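FOR IMMEDIATE RELEASE

Aguirre Street Coffee Festival returns in June with 60 stalls and a whole lane given over to home brewers

The neighbourhood coffee festival that started as a row of trestle tables behind a hardware shop is back this June, and it's the biggest one yet. Organisers have confirmed 60 stalls along Aguirre Street, a new lane set aside for people who make coffee at home, and a public tasting that anyone can join without booking.

Last year's festival drew 828 people through the tasting tent alone, and the queue at one point went past the bakery and around the corner. This year the tent has been moved to the old tram shed at the northern end of the street, where there's a proper roof, plenty of shade and room to sit down.

"We ran out of cups at lunchtime last year, and people went home to get their own and came back!" said festival director Esperanza Cantero. "That was my favourite part of the whole day. You had these wonderful chipped mugs lined up next to each other, and everyone was talking to strangers about what they could taste. So this year we're asking people to bring one from the start."

Bring a mug

Visitors who bring a mug from home will get their first pour free at any stall showing the green flag. Any size, any colour, any condition is welcome, though stallholders will pour a standard serve. A washing station with hot water will be set up beside the tram shed, and there will be loan mugs for anyone who forgets, with a small deposit returned at the end of the day.

The Home Lane

The Home Lane is the part of the program the organising team is most excited about. It takes over the laneway between the library and the post office, and every table in it is hosted by a local resident showing how they make coffee in their own kitchen. There are stovetop pots, cloth filters, plungers, a hand grinder that has been in one family since the 1950s, and one host who roasts small batches in a popcorn maker and is very happy to talk about the ones that went wrong.

Each table has a card listing what the host uses and how much of it, and visitors can copy these down or take a printed set home. Short talks will run on the hour from 10 am, with topics including storing beans through a humid summer, choosing a grind for the pot you already own, and how to describe a flavour when you don't have the words for it. Children are welcome at all of them, and there's a hot chocolate table halfway along.

The blind tasting

At 2 pm the tram shed hosts the Jikeo Cup, a blind tasting open to every roaster at the festival. Fifty-one coffees were entered when applications closed, the most the event has ever had, and a first round has brought them down to 6 for the public final. Each finalist will be brewed the same way and served under a number. Visitors fill in a slip with their favourite and drop it in the box, and the winner is announced once the slips have been counted.

Among the finalists are Claro, a two-person roastery working out of a shared shed near the rail yards, and Tesell, which took out last year's prize with a washed coffee that had tasters arguing happily over whether it was closer to apricot or mandarin. The names of all the finalists are on the festival program, but which number belongs to whom stays secret until the end.

"The slips are a joy to read," said Cantero. "We only ask for a number, but people write all over them. Somebody wrote 'tastes like my nan's veranda' and we still talk about it in meetings. We put the best ones up on the wall afterwards — so please, write whatever you like."

Food, music and getting there

Food stalls will run the full length of the street from 9 am, with egg and bacon rolls, dumplings, flatbreads, lamingtons and a table of savoury scones from the high school's hospitality students. The community brass band plays at 11 am outside the library, followed by a string of local acts through the afternoon.

Aguirre Street will be closed to cars from 6 am until early evening. The nearest train station is a ten-minute walk, and a free shuttle bus will loop between the station and the library all day. Accessible parking is available behind the post office, and the laneway surface has been levelled since last year to make it easier for wheelchairs and prams. Bike racks will be set up at both ends of the street. Dogs on leads are fine outdoors but can't come into the tram shed.

Coffee grounds from every stall will be collected in marked bins and passed on to the community garden, which used last year's load on its lemon trees and has asked for more. Gardeners are welcome to take a bucket home from the collection point after 4 pm, while it lasts.

Entry to the festival is free. Loan mug deposits and food can be paid for by cash or card. If it rains, the Home Lane will move into the library's meeting rooms and everything else will go ahead as planned, with extra cover over the food stalls.

Residents who would like to host a Home Lane table can still put their names down at the library's front desk. No experience in front of a crowd is needed, and the organisers can lend a table, a kettle and an apron.

The full program, including talk times and a map of the stalls, is available from the library and from most shops on Aguirre Street.
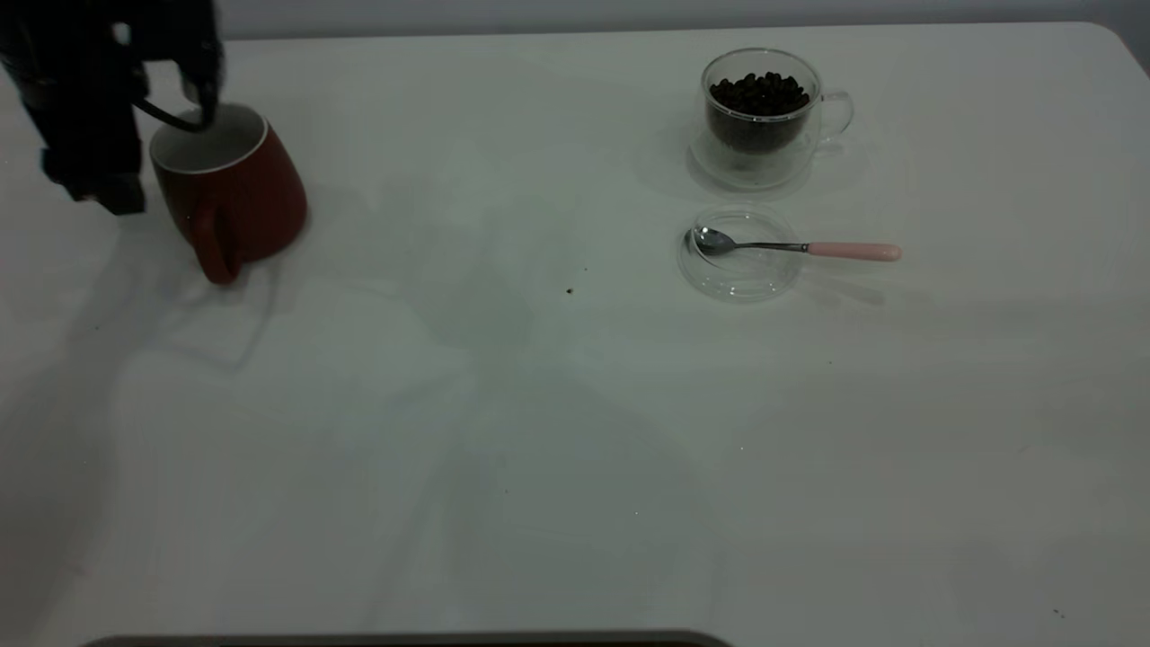
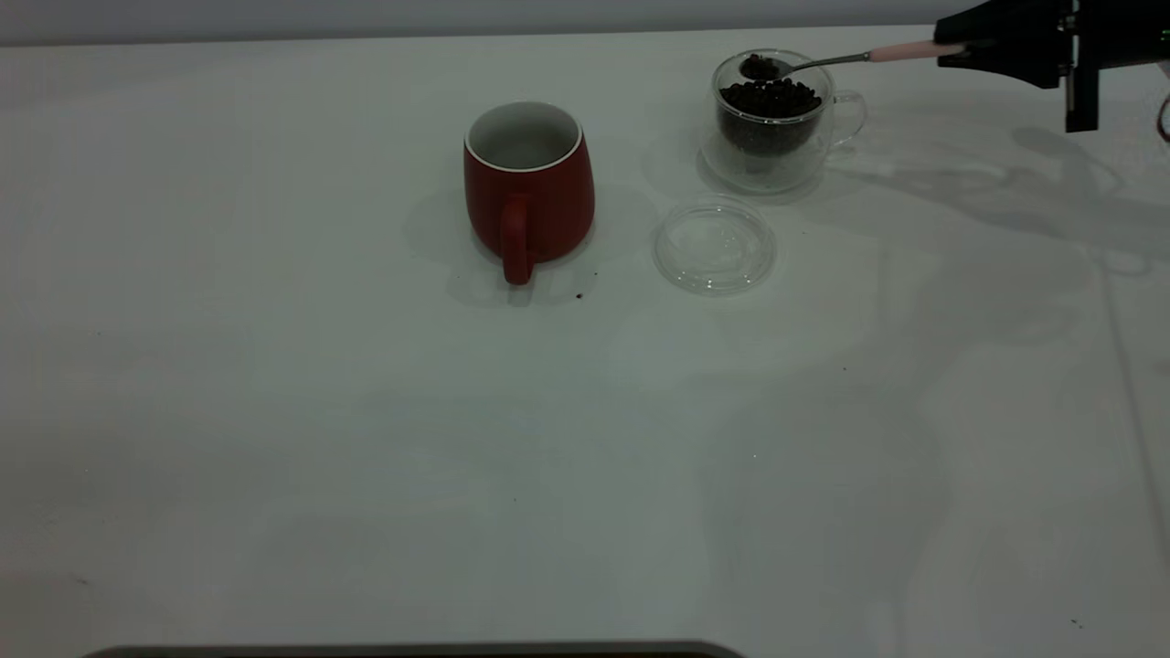
A red mug, and in both pictures coffee beans as well, in a clear glass cup.

Media contact: Esperanza Cantero, Festival Director, Aguirre Street Coffee Festival. Interviews with Home Lane hosts can be arranged on request.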